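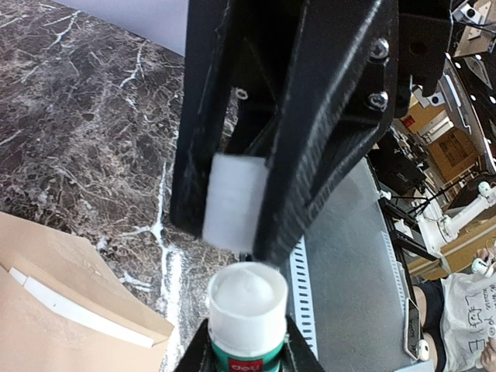
Troden Tremolo Bridge

The Troden is a spring-balanced vibrato bridge for solid-body electric guitars, made by the Drasa workshop in Grajales. It pivots on two posts set into the top of the body and holds six steel saddles, each adjustable for height and string length.

12 shares | 2 comments

Design

The base plate rests on a pair of hardened knife edges. Three springs in the rear cavity pull against the strings, and a claw screwed to the cavity wall sets the balance. The arm pushes into a nylon sleeve and is held by a set screw.

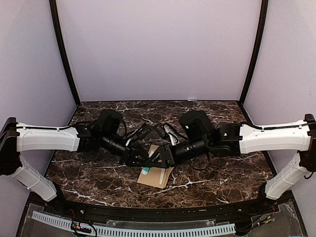

According to Bernadette Ruiz-Ortega, the knife edges wear sooner on guitars strung with heavy sets, and the posts should be replaced along with the plate. Drasa sells the posts and plate as one kit.

Production

The first run came to 821 units, all with a brass block. Later bridges have a steel block and a narrower string spacing. Almost 3,000 were sold under the Pident name with a plain, unstamped plate.

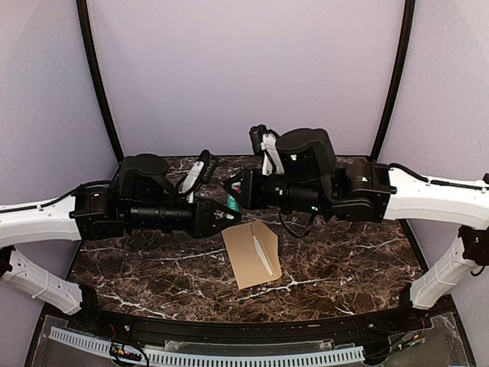

Parts from the two versions do not fully interchange. Saddles and springs fit both, but the Pident block uses a different screw pattern and will not mount on an early base plate.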